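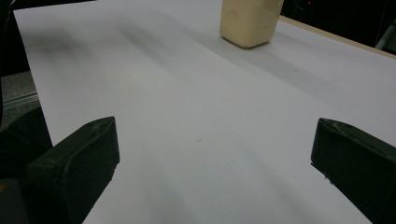
The Pollow hand gripper, open, with a cream-coloured block on the white board.

"We wanted a tool which a person can hold for a whole afternoon"

Apr 25, 2021

The workshop of Skestska is on the upper floor of a former print shop in Zidthorpe. When I arrive, Esperanza Salcedo is on her knees, looking for a small screw. She asks me to stay at the door until she has found it. After this we can shake hands and begin.

Salcedo is the designer of the Pollow, a hand-held gripper with a camera on it. The user closes and opens two black fingers with a lever, and the camera records what the fingers do. The recordings are later used to train a robot arm which carries the same fingers. Skestska has offered the kit since March, and the price is 546 pounds with one pair of fingers and the charging cable. The case is sold separately, and several customers have already complained about it.

"I understand the complaint," she says. "The first case we ordered was not good. The foam inside was too soft and the tool moved. So we said, better no case than this case. But people want to have a case, of course."

I ask her why the fingers have such an unusual form, broad and with an angle at the tip. She takes one from a drawer and gives it to me. It bends a little when I press it with my thumb.

"The earlier fingers were straight and hard. With a straight finger you must come to the object very exactly, and people are not exact, especially after lunch. With this angle you have some tolerance. The rim at the edge was the idea of Ezequiel. I was against it, because it is more difficult to mould, and I was wrong."

Ezequiel Lorente, who makes the moulds, is working at the next table and hears this. "She was against it for five weeks," he says, and goes on with his work.

The fingers become scratched with use, and dust stays on the black surface. Salcedo does not see this as a fault, but she recommends to wipe them with a damp cloth before each session. In the test of the workshop, one pair was closed 800 times a day on blocks of different hardness. The inner faces lost a part of their grip around the third week, and Skestska now advises to change them after 27 hours of recording. A new pair must be ordered by e-mail, as the web shop does not have them yet.

For somebody who starts with the kit, Salcedo suggests a very plain task: one block, one board, nothing more. The user begins with open fingers at some distance, moves forward, takes the block, and puts it down in another place.

"Everybody wants to begin with cups and spoons and a full kitchen," she says. "I tell them, please, first the block. If your recordings of the block are shaky, your recordings of the kitchen will be terrible. Also the light is important. A white board shows every shadow, and when the shadows are different from one day to the next, you should know this and write it down."

Should the shadows be avoided, then? She thinks for a moment. "No, I would keep some. The robot will later work in a room with shadows. But I would not like to have them by accident – I would like to know that they are there."

I had spoken before my visit with Jeanie Dunbar, who bought two of the kits for her small automation firm. She was satisfied with the fingers and less satisfied with the weight. After an hour, she told me, her wrist was tired, and she is used to tools. I repeat this to Salcedo.

"Yes, she wrote to me also. The housing is too heavy at the front, this is true. We are trying a new handle with Sugawara, the company which makes our levers. The hand will sit closer to the camera. I cannot say a date."

The other point of Dunbar was the manual. It explains the charging very well, over several pages, and the calibration hardly at all. Here Salcedo laughs and puts her hand over her eyes. The manual is being written again by Siu-ming Tsao, and the new text will be sent to all customers without cost.

Before I leave, she lets me try the tool myself. My first attempt pushes the block away. At the second I hold it, but crooked, and she tells me to put it down and come from further back.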